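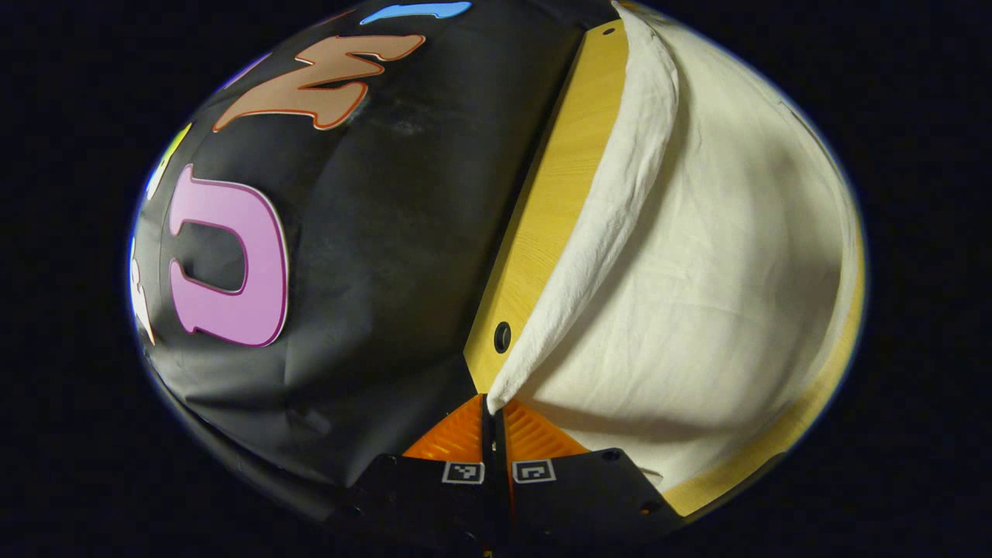
Efren Saludo wrote after the spring report that the loan figures were fine but he still couldn't tell whether the same families were coming back, and he asked that the next report say so one way or the other. The first section answers that. The rest follows the usual order.

October
By the Clirnell Family Reading Program staff

Returning families

We had 197 families signed up at the end of the period. Until this spring we only counted visits, so a family that came every week looked the same on paper as a string of families that each came once. Since April every family has had a card number, and the number is written down at the desk each time they borrow. More than half of the signed-up families have borrowed in at least three separate months. A smaller group came once, took books home and has not been back. We have phoned the ones who left a number. The usual answer was that the session time clashed with work, and a few had moved.

The Trurton families come back less often than the Clirnell ones. The Trurton session is held at the grade school, which locks its side entrance at 6:30, and a parent who gets off work at six can't make it there in time. We have asked the school for a later closing and are waiting to hear.

Loans

The program made 3,182 loans in the period. Picture books still make up most of it. Early chapter books went up after we moved them to the low shelf by the door, and we ran short of them in August. Board books are wearing out faster than we planned for. We withdrew 307 books in all, most for damage and the rest because they had been gone so long that we stopped expecting them. We don't charge for lost books and would like to keep it that way. The replacement line was set too low, and the request below covers it.

Spanish-language books were borrowed heavily in Trurton and hardly at all in Clirnell. We have moved one shelf's worth over.

Sessions

Sessions run 90 minutes. The first part is reading aloud in a group and the second is parents reading with their own children while staff go from table to table. In July we tried it the other way around, with the group reading last. Families who arrived late liked it, but the younger children were tired by then and several parents left before the end. We went back to the old order in August.

Attendance on Saturday mornings is steady. The weekday evening session in Clirnell was thin all summer and picked up once school started. We considered dropping it and decided to keep it through the winter and look again.

The letter and sound activities for the four- and five-year-olds now take up the first part of their hour. Parents had asked for something they could repeat at home, so we send a single sheet with each child. The early sheets had too much text on them. The current ones have a short rhyme and two or three words to look for around the house.

Staffing

The part-time assistant post was empty for five weeks. It has been filled, and the new assistant has finished the read-aloud training. During the gap we canceled two evening sessions in Trurton and no Saturday sessions.

Lending system

The move to Bronex took longer than we told you it would. The old records listed some children under two spellings, and these had to be matched by hand. The work is done for Clirnell. Trurton still borrows on paper slips, and we enter them the next morning. We expect to finish Trurton before the end of the year, provided the school will let us use its wireless connection.

Spending

Lacson funds were spent on books, assistant wages, the Bronex license and printing. Wages came in under budget on account of the vacant post. Books came in over. Printing was roughly as planned. The full table has been sent separately along with the receipts.

Requests

We ask to move the unspent wages to book replacement. This doesn't change the total. If the answer is yes, we would spend it first on board books and early chapter books.

We would also like to change the reporting form so that returning families are shown next to loans. A draft is attached to the spending table. Please send any changes to the draft before the winter order goes in, as we will be setting up the same columns in Bronex that week.

Last updated: October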